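This site uses cookies to remember your reading preferences. Accept | Manage settings

Closure torque and the thinner cap: an interview with Ryszard Pietrzak

Ryszard Pietrzak has spent most of his working life on screw caps. He runs the closure lab at Bestamine, a contract test house whose customers are mainly small water and juice bottlers. We spoke on a Friday at eight in the morning, before the line samples arrived.

The conversation began with application torque, the twist a capping head puts on a closure when it seats it. Pietrzak considers it the most misread number in a bottling plant. "People write down the torque setting on the machine and call it the torque on the bottle," he said. "Those are two numbers. The clutch wears, the chuck slips, the thread finish varies from cavity to cavity. You have to take bottles off the line and measure them."

What the lab measures is removal torque, the twist needed to open the bottle again. It is normally lower than application torque, and it drifts with time. Polyethylene relaxes under load, so a cap tested a minute after filling gives a different reading from the same cap a day later. Bestamine tests at both intervals and reports them separately. Pietrzak said that most disputes between a bottler and a cap supplier come down to one side quoting the first figure and the other side quoting the second.

His recent work has been a comparison of two cap designs for Siriwan, a still-water bottler that wanted to move to a lighter closure. The trial covered 3,000 bottles from a single production run. Of these, 209 were set aside by the sampling plan for full torque testing with the old cap, and 205 with the new one. Four of the new caps had cross-threaded at the capper and were logged as application faults.

"The lighter cap has a shorter skirt and less thread engagement," Pietrzak said. "It seats faster. If you leave the head speed where it was, you overshoot, and then the tamper band starts to stretch before the customer ever touches it." The plant reduced head speed in November and repeated the run.

Bottled water with blue labels and screw caps. 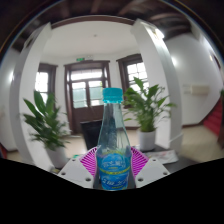
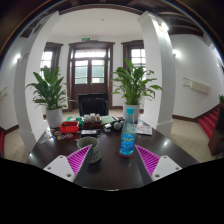
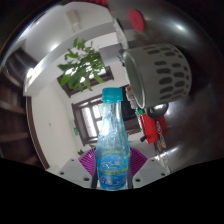

Still water is harder on a bottle than carbonated water in one respect. A carbonated drink pushes outward on the wall and stiffens it. A still product gives no such support, so a thin bottle squeezes when the customer grips it to open it, and water comes over the neck. Some plants add a drop of liquid nitrogen before capping to build a little pressure. Siriwan does not, and Pietrzak did not recommend that it start.

"Dosing adds a variable," he said. "Now your seal has to hold pressure as well as liquid. If the dose is late, you have a soft bottle with a tight cap, and that is the worst one to open."

The tamper band was tested on its own fixture. A sample of 100 caps was turned at constant speed while the instrument recorded the angle at which the bridges broke and the angle at which the seal let go. The bridges should break first. If the seal opens earlier, a bottle can leak or be opened slightly without any sign of it. Pietrzak would not give the Siriwan results, which belong to the customer, but said the order was correct on every cap in the second run.

I asked about consumer complaints, which are usually the reason a plant calls. Hard opening is the most common. He said that the torque data often show nothing unusual, and that the cause is surface finish. A fine ridge pattern on the cap gives less purchase to a damp hand than a coarse one. Jusirness, a juice producer he worked with earlier, changed the knurl and left torque alone, and its complaints about opening fell.

He was less willing to discuss tethered caps. The lab has fixtures for them, bought from Nillar, and he described the hinge fatigue test as slow. "Open, fold back, close, repeat. The hinge is fine. What changes is how straight the cap comes down the second time. A person closing it at a small angle will damage the thread, and then they report a leaking bottle."

For plants without a lab, his advice was limited to equipment and habit. Buy a torque tester with a digital readout and have it calibrated yearly. Take one bottle from every capping head and mark each with the head number. Keep them at room temperature and test at the same interval each time. "If head six is low, you fix head six," he said. "If you average all the heads, you will never see it."

Comments (3)

capperman_dl: Agree on marking the head number. We averaged for years and had one bad clutch hiding in there the whole time.

Orla T.: Was the day-later reading done at the plant or after shipping to the lab? Vibration in the truck makes a difference on our short-skirt caps.

fillroom2: Would like to see more on sports caps. Different problem entirely.

Contact | Copyright, all rights reserved | Back to top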